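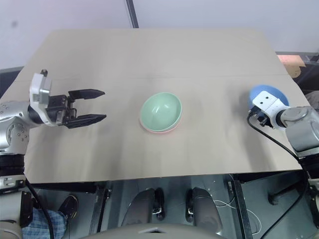
What is takt time? It is the working time available in a shift divided by the number of vehicles customers require in that shift.

Course handout, Automotive Production Planning
By the Laxdal teaching office, 19th January
2 min read

The Penuswood plant built 3,372 cars in August on two shifts. Students should distinguish this output from installed capacity, which assumes full staffing and no stoppages. If demand rises while takt time stays fixed, the order backlog grows.

Read the Jokine supplier case before the seminar. Express line utilization as a percentage, where 100 is full capacity.

Comments (2)

Are meal breaks deducted from available time?

They were in the Clernisside exercise. Planned maintenance too.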